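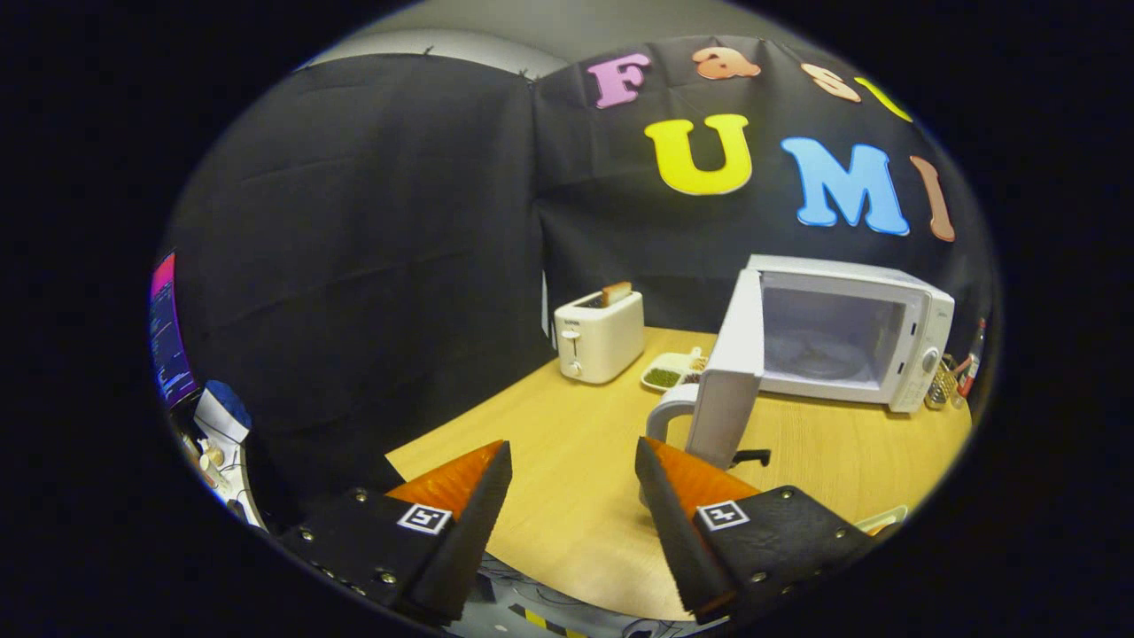 Preguntas frecuentes sobre el alquiler de salas por horas

Espacio Pimentel

Última actualización: 2023-09-17

Reservas

¿Cómo reservo una sala?
Desde el calendario de la web. Elige sala, día y franja, rellena tus datos y recibirás un correo con el código de reserva. Hasta que no llega ese correo la reserva no está hecha, aunque la franja aparezca en gris en el calendario. Si pasa un día laborable y no lo has recibido, revisa la carpeta de correo no deseado y escríbenos.

¿Cuál es el tiempo mínimo?
2 horas. A partir de ahí se puede ampliar por medias horas. El tiempo de montaje y el de recogida cuentan como tiempo de alquiler, así que calcula con margen si traes material propio.

¿Puedo reservar para el mismo día?
Sí, si queda hueco, pero solo por teléfono y antes de las 14:00.

¿Con cuánta antelación se abre el calendario?
Tres meses. El calendario de otoño ya está completo hasta octubre incluido, salvo algunas mañanas entre semana en la sala Plumska.

¿Puedo ver las salas antes de decidirme?
Sí. Las visitas son los martes y jueves por la tarde, con cita. Las atiende Noémie Perrin y duran lo que haga falta, normalmente poco. No se enseñan salas que estén ocupadas en ese momento.

Salas

¿Qué salas hay?
Tres. Gamia es la grande, en planta calle, con acceso directo desde el patio de carga. Plumska está en la primera planta y es la que más se usa para reuniones, cursos y pruebas de producto. Clurkura es la pequeña, sin ventanas, pensada para grabar voz o para trabajar una o dos personas.

¿Cuánta gente cabe en Plumska?
8 personas sentadas. No admitimos más aunque vayan a estar de pie, por las condiciones del seguro.

¿Están insonorizadas?
Solo Clurkura, y no por completo: los camiones del patio se oyen si el micrófono es sensible. En Gamia y Plumska hay que contar con el ruido normal de un edificio con vecinos. Los lunes por la mañana hay reparto en el local contiguo y no son buen momento para grabar sonido.

¿Hay ascensor?
Hay un montacargas desde el patio hasta la primera planta. Para usarlo hay que pedir la llave en recepción y devolverla antes de irse. Para personas con movilidad reducida, Gamia tiene acceso a nivel y aseo adaptado. En la primera planta el aseo no está adaptado.

¿Puedo mover los muebles?
Sí, dentro de la sala. Al terminar tienen que quedar como estaban; en cada puerta hay un plano con la colocación. Las mesas no salen al pasillo.

¿Se puede pegar o clavar algo en las paredes?
Clavar, no. Pegar, solo con cinta de papel, que hay que retirar al salir. Si necesitas colgar algo con peso, pregunta antes por los soportes de pie, que se prestan sin coste si están libres.

¿Hay wifi?
Sí, incluido en el precio. La contraseña va en el correo de confirmación y cambia cada semana. En Clurkura la señal es floja; hay una toma de red en la pared, pero el cable tienes que traerlo tú.

Precios y pago

¿Cómo se paga?
Con tarjeta al reservar o por transferencia si la reserva se hace con más de una semana de antelación. No aceptamos efectivo.

¿El IVA está incluido?
No. Los precios del calendario son sin IVA. El total aparece desglosado en el último paso, antes de pagar.

¿Pedís fianza?
En Plumska y Clurkura, no. En Gamia se bloquea un importe en la tarjeta y se libera cuando se revisa la sala, normalmente al día siguiente. El plazo en que el banco lo refleja no depende de nosotros.

¿Tenéis bonos?
Sí, de diez y de veinte horas, válidos para cualquier sala salvo Gamia en fin de semana. Caducan a los doce meses. Las horas que no se usan no se devuelven, pero el bono se puede ceder a otra persona avisando por correo.

¿Cómo pido factura?
Marca la casilla al reservar y pon los datos fiscales completos. Si se te olvidó, escribe a administración con el código de reserva. De las facturas se encarga Bernadette Van Dusen, que las envía los viernes. No podemos cambiar el titular de una factura de un trimestre ya cerrado.

Cambios y cancelaciones

¿Puedo cancelar?
Con más de 72 horas de antelación se devuelve el importe íntegro. Entre 72 y 24 horas, la mitad. Con menos de 24 horas no hay devolución, aunque sí puedes cambiar la fecha una vez si encontramos hueco en el mismo mes.

¿Y si llego tarde?
La franja no se desplaza. Si la sala está libre después, puedes ampliar pagando la diferencia.

¿Qué pasa si me paso de hora?
Hay diez minutos de cortesía. Después se cobra media hora. Si hay otra reserva detrás, hay que dejar la sala aunque no hayas terminado.

Uso de las salas

¿Se puede comer?
En Gamia y Plumska, comida fría y bebidas. En Clurkura, solo agua con tapón. En la primera planta hay una cocina pequeña con nevera y microondas, compartida entre todas las salas.

¿Puedo dejar material de un día para otro?
Si tienes la misma sala reservada los dos días seguidos, sí. En otro caso hay taquillas con llave en el pasillo. No nos hacemos responsables de lo que se quede fuera de ellas.

¿Se puede hacer una reserva para un evento con público?
Solo en Gamia y con una solicitud previa por escrito, al menos quince días antes. Indica el horario, el tipo de actividad y el número de asistentes.

¿Admitís perros?
Sí, atados en las zonas comunes. En Clurkura, no.

¿Dónde aparco?
El patio es solo para carga y descarga, veinte minutos como máximo. En la calle de atrás hay zona azul y el parking público más cercano está a cinco minutos andando.

He perdido algo, ¿a quién pregunto?
En recepción. Guardamos los objetos un mes. Si nos dices el día y la sala, es más fácil localizarlos.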